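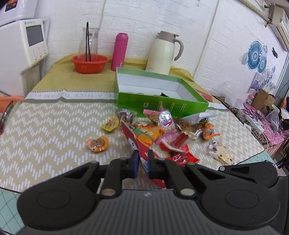 Leif Åberg wrote:
Before anybody gets into packing order, weigh the empty box. Mine came out at 124 grams with the lid flaps on, and that counts toward the postage bracket the same as food does.

tapewidth
Noted, box weight goes on the sheet. To restate the question from the first post: mixed single-serve snacks, one printed cardboard box, sorted on the bed and then packed. The target is under 712 grams for the whole parcel, contents and tape included. I want a repeatable order for loading it. Right now I put things in as they come to hand and the last few packets never fit flat.

Alfredo Catacutan wrote:
Sort by stiffness first. Three groups:

Rigid or brittle: cookies, stick snacks in a straight pack.
Dense and soft: nuts, dried fruit, anything that behaves like a beanbag.
Inflated: chips and puffed snacks.

Dense and soft on the bottom, brittle against the walls standing up, inflated on top. Single candies go in last and fall into the gaps.

cardstock_ed
Disagree on the inflated bags. They are the only padding you have. I put one flat on the bottom and one on top. A sealed chip bag takes a fair amount of load if the load is spread out.

Alfredo Catacutan wrote:
The bag takes it. The chips don't. I have opened enough boxes packed that way to stop doing it.

cardstock_ed
Depends on the chip. Thick ones arrive fine.

pellucid
A quilt is a poor sorting surface for this, by the way. Small packets slide into the folds and you lose track of what has been weighed. I use a tray with a raised edge, or a table if there's one free. A table also lets you press down on the box and see if the flaps will close.

tapewidth
The bed is the biggest flat area I have. I can move the box to a table for loading though. Second question, then. Nut and dried fruit packets: flat on the base, or on edge along one side? 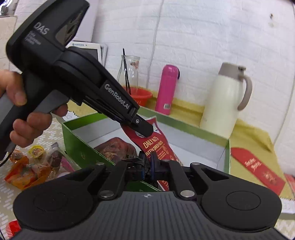 Flat wastes the corners, in Leif Åberg's opinion, and he described his own layout: nut packets on edge along one long wall, cookies on edge along the other, a channel down the middle for everything with an odd shape.

pellucid
That layout works if you have enough nut packets to fill the wall. With one or two they fall over the first time the box is tipped and end up on top of the cookies. Flat is safer for small numbers.

Leif Åberg wrote:
Fold a strip of card to hold them up. It adds very little weight.

pellucid
It adds some, and he is working to a limit.

cardstock_ed
Has anyone used the Skjelbred inserts? They are pre-scored dividers, you cut them to height.

Alfredo Catacutan wrote:
Used them once. Good fit in a Varnwood box, too tall for anything else, and cutting them down leaves a ragged top edge that catches on thin wrappers. A cereal box and scissors gives the same result.

tapewidth
Reporting back. Nuts flat on the base, cookies on edge against the side, stick snacks next to them, chips on top, candies in the gaps. Closed weight with tape was 706 grams. I left out one clear pouch that would have put it over. Shook the box by hand for a minute and the candies moved, nothing else did.

pellucid
Fill the gaps with crumpled tissue and the candies will stay put too. You have 6 grams left, so one sheet at most - weigh it again after.

cardstock_ed
One more thing on tape. The printed coating on some of these boxes doesn't hold paper tape well. I run a strip right around the box, about 100 centimeters for mine, and overlap the ends on the underside so the tape sticks to tape.

Alfredo Catacutan wrote:
Agree with that one. Gusus paper tape lifts at the corners on coated card. Plastic tape holds.

tapewidth
Plastic tape it is. Does the contents list go inside the lid or flat on top of the chips?

Leif Åberg wrote:
On top of the chips, folded once. If you tape it to the lid it tears when the box is opened.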